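Demonstrating a two-handed cable task: hand-held grippers or remote control? (power strip, policy keeps dropping the cord)

Posted in: Teaching and Demonstrations
Tags: bimanual, hand-held grippers, teleop, cables, beginner-ish

cordially_yours

I have a two-arm setup and one modest ambition, that it should pick up a power strip, turn it so the cord end faces away, and lay the cord out behind it without tying it into something a sailor would admire. I have been at this since November. My family has stopped asking.

What I have tried so far. First I drove the arms by remote control with a pair of leader arms, and got 54 demonstrations before my shoulders resigned. The result moved beautifully and slowly, and let go of the cord at the same spot nearly every time, about a hand's width above the table, with great confidence. Then I switched to a pair of hand-held grippers, where you hold the things and do the job yourself with no robot present. I recorded 460 of those over a couple of weeks. They were much faster to do, and the policy trained on them is livelier, by which I mean it now drops the cord earlier.

Things I suspect, in no order:

My left hand does very little. It hangs around near the close edge of the board while the right goes off to fuss with the cable, then it wakes up and pins the strip down. On the robot, the left arm wakes up late or closes on air.

I changed how I grab the cord partway through. For the first hundred or so I took it right where it leaves the strip. After that I got bored and went further along, because it was easier to flick the loop out that way.

The strip is white, and so is the board it sits on. I picked the board because it looked clean and professional. I am starting to think I picked it because I don't have to see through the robot's cameras.

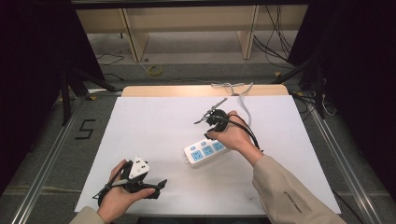
The curtains stay drawn at the sides, the lamps don't move, and I start every take with the strip at a slant, though I admit it is usually the same slant. The cord does whatever it likes. I use the Grulludeck software for recording and its replay check says the tracking is fine on nearly all takes, for whatever a green tick is worth.

So do I go back to remote control, where at least I know the robot could physically do what I showed it? Or stay with the hand-held ones and record a great deal more? I saw somebody mention 2,000 demonstrations for a folding task and had to go for a short walk.

Danuta Wieczorek

Stay with the hand-held grippers. Your problem is the demonstrations you have, and a further thousand in the same style will teach the robot your bad habits with better statistics. I say this as a person who once taught an arm to hesitate for a second and a half before every grasp, since that was how long it took me to find my glasses.

Take the cord grab first. You have two strategies in one dataset, and from the camera's point of view they begin the same way. The right gripper comes in over the far end of the strip, and then half the time it goes for the root of the cord and half the time it carries on past. Depending on what you are training, it may choose one, dither, or split the difference. If you see the fingers coming down between your two favorite places, you have your answer. Sort the 460 into two piles by where the fingers close. Train on the bigger pile alone before you record anything new. It costs you an evening of clicking and one training run.

If you must choose, take the cord near the strip. It moves less there. Further out, the stiffness of the cord decides where it goes, and it doesn't consult you.

Next, the left hand. People who learned on hand-held grippers tend to do this, and I did it for months. You park the idle hand wherever it's comfortable, and comfortable depends on your chair, your elbow and what you had for lunch. Give it a job and a place. Mine is: left gripper open, tips beside the strip, before the right one moves at all. Then close the left, hold, and only then reach with the right. It feels like dancing with a refrigerator, but the order of events is the same in every take and the late wake-up should be much easier to get rid of.

Also check that both wrists can be reproduced by your arms. You can roll your hand over in a way that a real arm, bolted where yours is bolted, can manage only by going the long way round. A replay check that looks only at tracking will pass those takes happily. Run a dozen on the real arms at quarter speed with the strip removed, and keep a hand on the stop button. If the arm does something theatrical at the moment you reach for the cord, throw out the takes that have the same wrist angle. On my bench that got rid of more than I would like to admit, and the success rate went up the same afternoon.

About the slant: vary it, but slowly. Change the angle every ten takes or so and leave the board alone. Lay the cord differently every single time. Pick it up and drop it. If you arrange it nicely you will only ever teach the robot about nicely arranged cords, and the world has very few.

White on white would bother me less than it bothers you, but a sheet of colored paper is cheap. Record 50 on it and see. Keep the white ones too.

One thing I'd ask before any of this: when the cord falls, is the gripper opening, or is the cord slipping out while it stays shut? You wrote "drops," and those are two different illnesses.

cordially_yours

I have just watched a pile of runs with that in mind. Mostly slipping. The fingers stay closed and the cord leaves anyway, like a guest who has seen the time. In the early remote control runs it was the gripper opening.

The two-pile thing made me laugh in an unhappy way. I sorted until midnight and it's close to an even split, with a small third pile in which I seem to have missed the cord altogether and carried on as if I hadn't.

Danuta Wieczorek

Delete the third pile. A miss followed by a second try is useful. A miss followed by pretending is what the robot is doing now.

For the slipping, look at how much of the finger is on the cord. With narrow, pointed tips it's tempting to pinch with the last few millimeters, and your own hand compensates by squeezing and tilting without telling you. Go deeper, so the cord sits well back from the points. Then check that the closing width you record is a little tighter than the cord is thick. If the recording says "closed exactly to the cord," the arm will close exactly to the cord and apply no force to speak of. Subtract a couple of millimeters from the commanded width on playback and see what happens before you record anything again. Start small, so you don't chew through the jacket, and do all of this with the strip unplugged from the wall, which I hope I didn't need to type.

benchwarmer_613

Disagree with the above, go back to remote control. I did a plug task on Jetora arms with leader arms and it worked with far fewer demos than you have. The robot sees exactly what it will see later and you can't cheat with your wrist. Yes it's slow. Yes it hurts. Buy a better chair.

Also why does it need to lay the cord out at all? Pick up strip, put down strip, done.

Danuta Wieczorek

The cord is the task. Without it he has a brick.

I agree about the wrist, though, and mixing is perfectly reasonable. Do the bulk by hand, then twenty or thirty by remote control starting from the places where it fails. Start them in the middle, with the cord already half out of the fingers, and show it the recovery. You don't need to drive the easy part again.

benchwarmer_613

ok mixing is fine. Still buy the chair.

tall_order

Had something similar with an extension lead and a pair of grippers from Ametepe. Can't help with the training side, I only do the recording, but two things from having done an awful lot of it.

The cable on the right-hand gripper. If yours has one running back over your wrist, it pulls a bit when you reach forward, and you end up making a funny little swerve that isn't part of the job. I clip mine to my sleeve at the elbow with some slack. A sleeve with a cuff that doesn't ride up helps too.

And stop when you're bored. My takes after the first hour are quicker and all of them are worse. I do short sets and put the kettle on.

cordially_yours

Update, for whoever finds this with the same disease.

Trained on the near-the-strip pile only, with the misses removed. The right arm now goes for one place and stays with that decision, so the dithering is gone. Took two millimeters off the closing width and the cord stays in on most lifts. Then I redid a small set with the left hand going first, as instructed, feeling every bit as foolish as promised, and the left arm no longer grabs at nothing.

What still fails is the very end. It carries the cord out toward the far side of the board and lets go a touch high, so the loop springs back over the strip. Remote control demos starting from there are next. I've borrowed a chair.

tall_order

Try holding still for a second after the cord touches down, before you open. I used to let go on the way.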